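Retraining a grasp policy on soft pouches with the Olex recipe: quick how-to

Shona Faulkner, Humside lab notes. Last touched 7th July, will tidy later

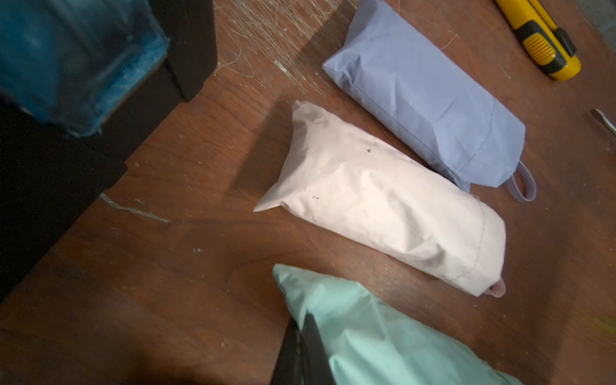 Steps below assume you already have the Olex base policy running and can replay an episode from disk. If not, go do the Ormsby setup page first and come back.

What the method is, short version. We train one grasp policy on wrist camera input only, no overhead view. Base policy is good on boxes and cans. Bad on anything stuffed. So: collect a small set of demos on pouches, relabel the grasp point by hand on the failures, fine-tune with most of the network frozen. The relabeling is what matters. Skip it and you get a policy that goes for the strap every time.

1. Set up the table

Put pouches close together, some touching. Do not space them out nicely. The Brestbridge people spaced theirs and their policy fell over the first time two bags leaned on each other. Mixed colors if you have them. Leave ordinary tools on the table, the policy has to learn to ignore them. Leave shadows alone too. We tried a ring light in December and threw all of that data away.

2. Check the wrist camera

Fingers should be in view when the gripper is low. Fuzzy fingers are fine. Focus is set for the table at approach height, don't chase it. Lock exposure before the first episode and write the value down. Auto exposure jumps whenever a pale bag comes close and the policy picks up on the jump.

3. Collect

600 demos is our number. Below that the results moved a lot between seeds, above it we got bored. Each demo is one approach, one grasp, one lift, one drop. Shuffle the pouches between demos. Flip them, turn them, bunch them up. If you catch yourself laying them all out the same way, stop and mess it up, parallel bags teach it one wrist angle and nothing else.

Save failed grasps. All of them. You need them for step 4.

4. Relabel the failures

Open each failed episode at the last frame before contact. Click where the grasp should have gone. Rules we settled on:

Body of the bag, middle third, across the short side.
Never the loop strap. It holds sometimes and then the bag swings and you lose the drop.
Never on the end seam. Fingers slide off.
If two bags touch, click on the side away from the contact.
If you can't tell where one bag stops, throw the frame out.

One person does all of it. We had two people clicking for a while and they disagreed about seams, and that showed up in the policy as dithering over the bag. Took ages to find.

5. Fine-tune

Freeze the vision encoder except the last block. Batch size 128. Mix in the old box and can data, one old episode for every two new ones, or it forgets boxes by the end of the run. Color jitter on, random crop on, horizontal flip OFF. Flip breaks the wrist angle labels. Yes we learned that the slow way.

Stop when validation loss goes flat. Don't wait for it to look pretty. The later checkpoints were worse on the real arm even when the loss kept creeping down.

6. Evaluate

New table layouts, pouches that were not in training if you can get them. Count a success only when the bag lands in the bin. Lifted and dropped is a fail. Run the base policy on the same layouts the same day, otherwise you're comparing against gripper pads that were less worn.

Our full log is 1669 trials across all checkpoints, kept on the Humside share. Main result: fine-tuned with relabeling beat fine-tuned without it on every layout type, and the gap was biggest where bags touched. On bags lying alone there was hardly a difference. No change on boxes with the mix from step 5.

Things that still don't work

Very limp bags. Fingers close, fabric bunches, nothing underneath.
Bags hard against the bin wall. Planner refuses the approach, not a policy problem.
Strap grabs still happen when the strap is nearer the camera than the body is. Relabeling cut them down but didnt get rid of them.

If it goes wrong

Gripper hovers and never commits: check your labels for disagreement, then exposure.
Goes for tools: you cleaned the table too much in step 1. Collect more with clutter.
Always same wrist angle: see step 3.
Loss is NaN in the first 2 minutes: learing rate, drop it by half and restart.

Config files are in the Olex folder under pouch. Ask me before you change the crop size, the deploy script has it hardcoded.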